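Stackable parts bin

Category: Storage and shelving | Workshop and stockroom

Print this article | E-mail this article | Shares: 128

A stackable parts bin, also called an open-front bin or picking bin, is a small plastic container used to keep loose or individually packed goods sorted and within reach. The front wall is lower than the back and sides, so a hand can get at the contents while other bins sit on top or alongside. Bins of this kind are found in workshops, stockrooms, clinics and homes.

Sorting small packets

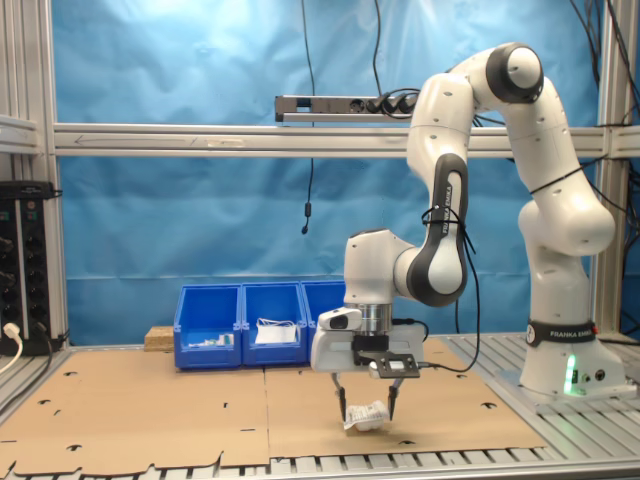
Small packaged goods are harder to keep in order than their size suggests. Paper and film packets slide over one another, and their printing is often too faint to read at arm's length. A packet may also crumple in handling (the white object between the black fingers, perhaps a packet, is crumpled), and a crumpled packet takes up more room in a bin than a flat one. Many stockrooms therefore clear a flat surface, lay out the mixed goods there and pick up one piece at a time. Plain cardboard is a common covering for such a surface — it is cheap and easy to replace.

Arrangement

Bins are usually set side by side with the open fronts facing the person who fills them. Each bin is given to one kind of item. Where there are only a few kinds, a single row on the table is enough; larger stocks are kept on racks or wall rails. Items with loops or strings, such as face masks, are best laid flat so that they do not pull out their neighbors.

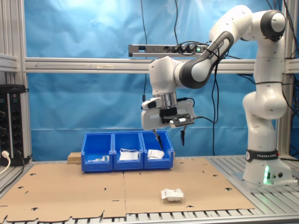
Rosemarie Lenz, writing in the Trestby stockroom handbook, advises against filling a bin above the lip of its front wall. In her view a half-full bin is quicker to pick from, and she recommends a second bin for any item that regularly overflows. Dalal Nassar takes the opposite position and prefers full bins, checked every 30 days.

Labeling

Labels are placed on the front wall or on the shelf edge below it. The Fistora catalog lists 226 label holders for open-front bins, most of them clip-on. Color is also used as a code, although a row of bins in one color is common and relies on written labels or on fixed positions. 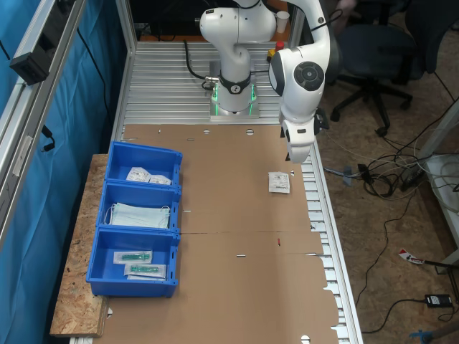
Should sealed packets be opened before they are put away? Sealed packets are normally stored as they are, with the printed side up, and opened only when the contents are needed.

Typical contents

- Screws, washers and other hardware
- Dressings, wipes and similar goods in paper packets
- Disposable face masks, stacked flat
- Small plastic items in sealed pouches
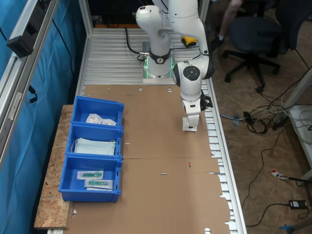 Care

Plastic bins are washed with warm water and mild soap and dried before refilling. Bins with cracked rims should not be stacked.

See also: Drawer cabinet; Kitting; Pegboard

Last edited Apr 21, 2025 | Comments (30)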